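Review: Junholm woven storage basket, rectangular, with handle slots

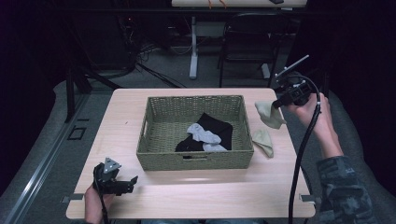
Olive green one, on the table. A sock and a cloth in it at the moment.

Posted 2024-05-25

Quick one, kids are at swimming and I've got until they're done.

Bought the Junholm back in December to replace the plastic tubs on the shelves by the back door. Paid $46. Thought that was steep for a basket. Still do a bit, but I've come around, mostly.

First up, the shelves. If you've got square cube shelving, measure it. Then measure again. The site gives the size across the base and the rim flares out a touch, so mine went in with a squeak and comes out with a swear word. Fine on an open shelf. Fine on top of the washing machine. Tight in a cube.

The weave. Tight, neat, hasn't come undone anywhere. One loose end near the bottom when it arrived, snipped it with nail scissors, no dramas. My old cane basket used to catch every jumper that went near it and this doesn't, which is half the reason I'd buy another.

Handles are just slots. No rope, no leather tabs to rip off. I like that. You can hook two fingers in and drag it off a high shelf. But carrying it full of anything heavy, the edge digs in. I had 6 hardback cookbooks in it when we moved the bookcase and my fingers let me know about it. Clothes, towels, hats, no problem.

Colour – they call it "Moss". It's olive. Looked greyer on my screen than it does at home. Poonam next door has the same one and reckons hers is a shade darker, so maybe it varies by batch. If you want a matching set buy them all at the same time.

Smell. Yes it smells. Like a feed shed. Took a good fortnight on the verandah to go and it comes back a little when the weather's humid. If you're fussy about that don't put it in a bedroom straight away.

Cleaning is the weak spot. Dust and sand get down in the braids. Vacuum brush gets most of it, damp cloth does the rest, but you have to dry it properly afterwards, in the shade. I left it in full sun one arvo and one side bowed in. Put some books in it overnight and it mostly went back. Mostly. Card that came with it says wipe only, do not soak, and I'd beleive it.

Also no liner. For that money there should be a liner. The Ratero one comes with a cotton liner and costs less, but the sides are floppy and it slumps as soon as it's half empty. Had one of those for the linen cupboard, gave it away. The Mugo wire ones are tough as anything but small stuff pokes through and they scratch paint.

Delivery was slow, box was twice the size it needed to be, basket was fine. I emailed about the loose end just to ask if it would get worse, got an answer from Shalini Shukla in 2 days, polite, offered a replacment. Didn't need it. Good service though.

Would I buy again – yes, on sale. One more for the hall, for scarfs and dog leads.

Good: holds its shape, doesn't snag, looks nice enough to leave out
Bad: smell, no liner, slots rough on fingers, price

4 out of 5. Would be 4.5 with a liner.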